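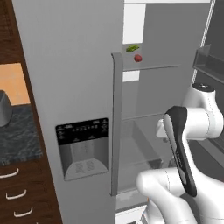
O braço branco em frente ao frigorífico, na cozinha de treino feita em computador.

Como é que um robô aprende a arrumar a cozinha?

Tu já abriste o frigorífico muitas vezes sem pensar no assunto. Para um robô, é uma tarefa difícil. Tem de encontrar a porta, perceber onde está a pega, puxar com a força certa e não bater no armário do lado. Depois ainda tem de descobrir o que há nas prateleiras.

Se um robô treinasse tudo isto numa cozinha verdadeira, partiria muitos pratos. Por isso existem as cozinhas simuladas, parecidas com as de um jogo de computador. Uma delas chama-se Cenance e é vendida pela empresa Jetell a escolas e a clubes de robótica.

O que vem no kit

O kit Cenance é um programa que se instala no computador. Traz 36 cozinhas diferentes e 100 tarefas. Há tarefas curtas, como fechar uma gaveta, e outras mais compridas, como levar um alimento de um sítio para outro. O robô também é virtual: existe só dentro do programa. O manual tem 37 páginas e está em português.

Para usar o kit, escolhe-se uma cozinha e uma tarefa. A seguir, guia-se o braço com o teclado ou com um comando. O programa guarda os movimentos, e o robô usa-os mais tarde para tentar sozinho.

O que é uma garra?

A garra é a mão do robô. Muitas garras têm apenas dois dedos, que se aproximam e se afastam um do outro. Com dois dedos já se pode segurar muita coisa, mas é preciso pô-los no lugar certo. Um objeto redondo é mais difícil do que uma caixa, porque pode rolar. E se a garra apertar demais um tomate a sério, esmaga-o. 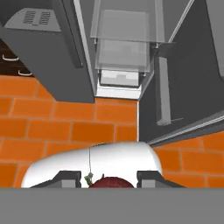

Os dois dedos da garra e, entre eles, um objeto vermelho e redondo.

Repetir, repetir, repetir

Um robô não aprende à primeira. O engenheiro Czesław Mazurek, que ajudou a criar o kit, contou-nos que uma das tarefas precisou de 961 tentativas até ficar bem feita. No computador, cada tentativa falhada apaga-se com um botão e a cozinha volta ao início.

O que podia ser melhor

O programa demora a abrir em computadores antigos. Alguns menus têm letras pequenas, e a primeira tarefa devia ser mais fácil. Para crianças com menos de dez anos, convém ter um adulto por perto na instalação.

Palavras para saber

Simulação: uma imitação de uma coisa real, feita no computador.
Garra: a parte do robô que agarra objetos.
Articulação: o sítio onde o braço dobra, como o teu cotovelo.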